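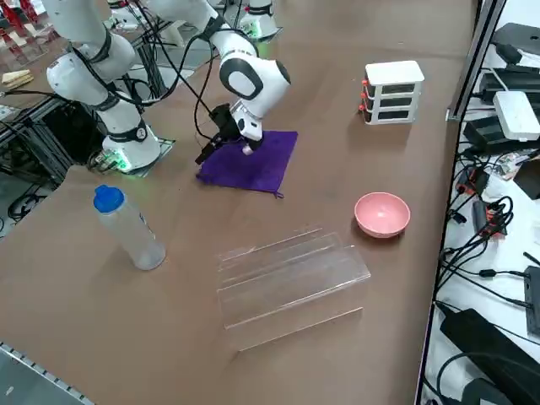
Cloth flat, turned on the diagonal, tail at its lower right corner. Drawer unit upper right, bottle standing lower left.

Bench notes, October 20, 2023
Filed under: Textiles & Small Goods > Bench Log
4 min read

Cloth work on the long table, Wurncombe building. Continues the April entry on lint and edge curl. Purpose today was to settle which tabletop items stay with the purple cloth and which go back to the shelf, and to write down the cloth's condition before the next wash.

Items out: purple cloth (Pandavach lot 3760), three-drawer unit with the red knobs, pink bowl, clear stepped rack, water bottle with the blue cap, small clear cup, white box with rounded corners. The cup was not on the list from April. Added to the list.

Cloth. Trimmed weight from the lot sheet is 200 gsm. Did not reweigh. Pile is even to the hand except near one corner, where it has gone flat from being pinched in the same place over and over. Brushing with the flat of the hand raised it partly. The tail at the corner is still attached. I had it down for removal in April and never did it. Leave it for now: it gives a fixed corner to call corner 1, and the old notes all use that numbering (corner 1 at the tail, then clockwise, face up). If it is cut off, put a stitch in contrasting thread at the same place first.

Creasing. The cloth does not lie completely flat after storage. Folding it in quarters leaves a cross that is still visible to me after an hour under its own weight. Rolling on a tube leaves no cross but the outer edge curls. Draping leaves neither, though it puts a soft ridge wherever the support has a corner.

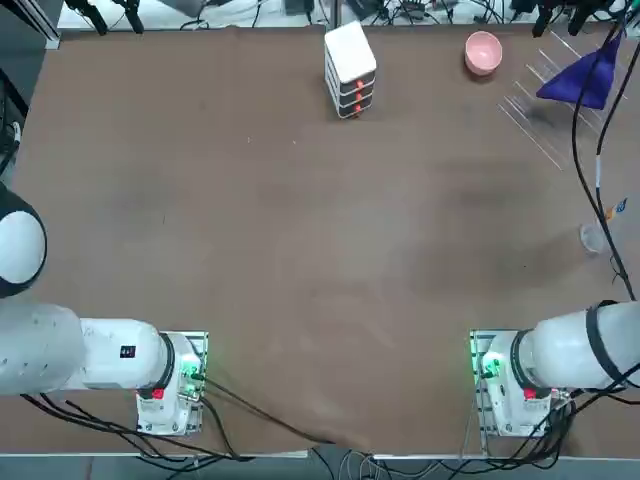 Cloth bunched partly over the clear rack. Bowl and drawer unit along the far edge, small cup on its side at right.

Rack as a drying or resting stand: not suitable. The steps are too narrow for a cloth this size and the fabric slides down into a heap on one side. The panel edges are also very hard to see against the table, so the rack gets bumped. Two options discussed, neither done:

- Colored tape along the top edges of the panels. Cheap, but leaves adhesive.
- Move the rack to the shelf and rest the cloth on the table only. Preferred.

Cup. Too light for the table. It tips when a cloth edge passes near it and then rolls. Either weight it or keep it in a drawer. Top drawer has space.

Drawer unit. Knobs checked, all tight. The middle drawer binds at the end of its travel if pulled from one side. Rubbed candle wax along both runners and it improved. The unit should sit square to the table edge; people have been turning it to reach the knobs and leaving it that way.

Table cover. Clusis brown, put down in April. Holding up well. There are a few small stains and some light specks that do not come off with a dry brush. The supplier sheet gives 3000 rub cycles before visible wear, which I cannot confirm or dispute from use so far. Lint transfer from cover to cloth is the larger concern. After each session, shake the cloth out away from the table and run tape over the underside. Tape strips go in the envelope with date and corner number. 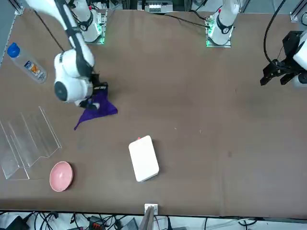
Cloth held in the gripper, one corner trailing on the tabletop. Bottle lying down at upper left, bowl just past the rack, white box lower down.

Bottle position. Standing or on its side both appear in the log with no note as to which was meant. From now on write S or L next to the bottle in the layout line. Same for the cup. The bowl is always opening up and needs no letter. For the white box, note only whether it is square to the table or rotated.

Lifting point. A pinch in from the edge gives a loose hang with the corners falling unevenly. A pinch at a corner gives a long single drape that is easier to lay down again on the diagonal. The second is kinder to the hem, provided it is not always the same corner. Rotate 1 to 4 in order and record the last one used. Last used today: corner 3.
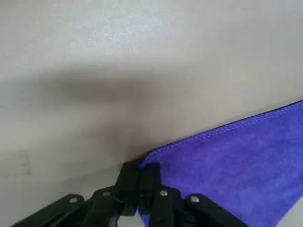
Hem. One row of stitching just inside the border, no skipped stitches found by eye on any side. Thread is slightly darker than the pile, so a pulled stitch should show up as a gap. The Noguchi method sheet asks for a loupe at every fifth stitch. I did one side that way and stopped, as it told me nothing the eye had not. Will do the other three after the wash, when shrinkage might have drawn the edge in.

Wash: cold, no softener, alone in the bag. Dry flat on mesh.

Open items:
- wax for the bottom drawer too
- rack to shelf, update layout line
- second cloth from lot 3760, unopened, to be cut out of its packet and measured side by side with this one
- find the April tape strips. Not in the envelope.

Related entries
Lint transfer, brown cover, first week
Edge curl after rolling: tube diameters
Drawer runners, wax and dry
Noguchi method sheet, notes on the loupe step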